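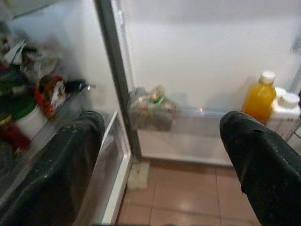 入門講座「Basis」、受講者1427人と発表 「信仰が深まった」94パーセントの中身は見えず

Resterbridgeを拠点に活動する宣教支援団体Tilentは3月、聖書入門講座「Basis」の活動報告を公表した。昨年度の受講者は1427人、アンケートに答えた人の94パーセントが「信仰が深まった」としている。団体はこの結果を「祈りがかなえられた年」と表現し、秋から新たに2つの町で講座を始める計画も明らかにした。

景気のいい報告である。ただ、読み進めると首をかしげたくなる箇所がいくつも出てくる。

最初に気になるのは、1427人という数字が何を指しているかだ。報告書の本文では「受講者」、巻末の表では「参加登録」、寄付者向けの案内では「福音に出会った方々」となっている。三つは同じ意味にはならない。講座は週に一度、夕方7時から開かれる連続形式で、最終回までかなりの期間を要する。初回の軽食だけ食べて帰った人も、最後まで通って洗礼の準備に進んだ人も、同じ一人として数えられている可能性がある。

Tilentの広報窓口に問い合わせると、「登録用紙に記入した方の総数です」との回答があった。同じ人が春と秋に登録した場合にどう扱うかを重ねて尋ねたところ、「会場ごとの集計のため、重複の有無は把握していません」という。つまり1427人の実人数は、団体自身にも分かっていないことになる。修了者の数も求めたが、「信仰の歩みに修了はないと考えています」という返事だった。考え方としては理解できるものの、問いへの答えにはなっていない。

94パーセントのほうも事情は似ている。アンケートの有効回答は600人分。登録者の半数に届かない。配られたのは各会場の最終回で、その場で書いて提出する形だった。途中で来なくなった人は初めから対象に入っていない。最後まで通った人が、世話になった担当者の目の前で用紙に書き込むのだから、好意的な答えが多くなるのは当然だろう。

設問の立て方にも疑問が残る。選択肢は「とても深まった」「深まった」「少し深まった」「まだ分からない」の四つで、「変わらなかった」や「かえって疑問が増えた」は用意されていない。94パーセントは初めの三つを足した数字で、それぞれの内訳は公表されていない。「少し」が大半を占めていたとしても、この報告書からは読み取れない。

教会の側の受け止めも一様とは言いがたい。会場を貸している町内の教会に話を聞くと、ある牧師は「講座が終わった翌週の礼拝に、知った顔がひとつでも増えていればうれしい。去年はそれがなかった」と話した。別の教会では、講座をきっかけに通い始めた家族が今も礼拝に出ているという。担当の伝道師は「数としては小さいが、うちには大きなこと。だから大きな数字で語られると、かえって居心地が悪い」と言葉を選んだ。

講座に通ったという女性は、内容には満足していた。「聖書を初めから読んだことがなかったので、質問できる場はありがたかった」。一方で、終盤に洗礼の希望を尋ねる面談が組まれていたことには戸惑ったそうだ。「断ってもかまわないと言われました。でも、みんなが順番に呼ばれていくと、断る人だと思われるのがつらい」。案内のちらしに面談の記載はない。Tilentは「希望者のみの対話の時間」と説明しているが、女性の受け取り方とは隔たりがある。

資金の出どころも今回の発表と無関係とは思えない。講座の教材費と会場費の大半は、宗教教育を支援するOberholzer財団の助成でまかなわれている。助成は年度ごとに更新され、申請の際には「参加の広がり」と「参加者の変化」を示す資料が求められる。1427人と94パーセントは、ちょうどその二つの欄に収まる。新たな2つの町への展開も、更新が認められることを前提とした計画だ。財団は取材に対し、「個別の審査についてはお答えしていません」とした。

もっとも、助成を受ける団体が成果を数字で示すこと自体は珍しくない。書類の様式がそうなっている以上、書かなければ通らないという事情もある。問題は、申請書のために作られた数字が、そのまま信徒向けの会報や礼拝の報告に流れ込んでいることだ。会報の最新号は一面で「1427のたましい」と見出しを打った。登録用紙の枚数が、いつのまにかたましいの数になっている。

Basisそのものは、もともと地味な講座だった。始まった当初は教会の一室で福音書を読み、分からないところを話し合うだけの集まりで、修了証も面談もなかったと、初期に関わった人たちは口をそろえる。教材が統一されて動画が加わり、会場が増え、進行の手引きが細かくなるにつれて、話し合いの時間は短くなった。手引きの現行版では、質疑は動画のあとに置かれ、時間が押した場合は「次回に回してよい」とある。実際に次回に回された質問がどれだけ取り上げられたかについては、記録がない。

広がりを歓迎する声があることも書いておきたい。牧師のいない小さな集会所では、統一された教材があるおかげで講座を開けたという。長く教会から離れていた人が、知り合いのいない会場を選んで通えたという話も聞いた。こうした例は報告書にほとんど載っていない。載っているのは、笑顔の体験談と、右肩上がりの棒グラフである。そのグラフも縦軸に目盛りがなく、前の年からどの程度伸びたのかは見た目で判断するしかない。

新しく加わる2つの町では、すでに準備の集まりが始まっている。そのうちの一つの町では、以前から地元の教会が合同で読書会を続けており、時間帯が重なることを心配する声が出ている。読書会の世話役は「来てくれる人の数は限られている。よそから講座が来て、同じ人が移るだけなら、町全体では何も増えない」と話す。Tilentは「協力して進めたい」としているが、日程の調整についてはまだ連絡がないという。

団体側は、今後の改善点として「より多くの方に届けること」を挙げた。追跡調査の予定を尋ねると、半年後の様子を聞く簡単な調査を「検討している」との答えだった。実施の時期や対象、結果を公表するかどうかは決まっていない。同じ答えは前の年の報告書にも見つかる。「受講後の歩みについての調査を検討中」。文言はほぼそのまま引き継がれている。

アンケートの設問と会場別の登録数について、本紙はTilentに元の資料の公開を求めた。団体は「内部で協議する」としており、返答の期限は示していない。秋の講座の申し込み受付は、調査の扱いが決まるのを待たずに始まる見通しだ。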